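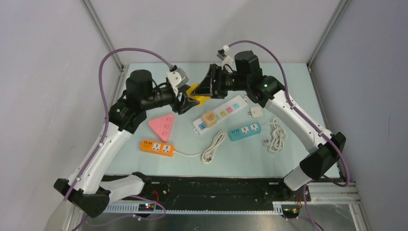
The purpose of this project was to compare two sets of gripper fingers on a two-arm workstation and to recommend one set for the department's teaching laboratory. The task chosen for the comparison was the handover, in which both grippers must hold the same part for a short time before one of them lets go. Small electrical accessories were used as test parts, among them power strips in orange, white and teal, a pink triangular adapter, and the bright yellow piece held by both grippers over the center of the table. These parts have flat sides and hard edges, and several of them trail a cord, so they place different demands on a finger than the foam blocks used in earlier coursework.

Equipment

Both arms are mounted along the near edge of the table and were run from a single controller using the Vostero software. The first finger set, supplied by Holto, has a smooth contact face. The second set, from Zomer, has a ribbed rubber face and is slightly wider at the tip. Gripping force was set to the same value for both. No changes were made to the arm speed during the tests.

Method

Each trial began with the left arm picking up a part and ended when the right arm had set it down. A trial was marked as failed if the part was dropped, turned more than 30 degrees in the fingers, or caused either arm to stop on a force limit. The test plan called for 3,000 trials, divided equally between the finger sets. Owing to a controller fault in March, 2,105 were completed. Trials recorded on the day of the fault were removed from the comparison.

Results

The ribbed fingers dropped fewer parts than the smooth fingers, and the difference was largest for the small adapters. For the power strips the two sets performed at nearly the same level. The ribbed fingers did cause more force-limit stops during release - the rubber tended to hold on to the part while the other arm was already moving away. Adding a short pause before release reduced these stops, at the cost of a longer cycle.

Recommendation

The Zomer fingers are recommended for handover exercises, with the release pause kept in the program. Further testing should include trials at a lower gripping force. The trial logs and the wiring diagram are stored in the Ambrosio project folder, and the spare finger sets have been returned to cabinet 9.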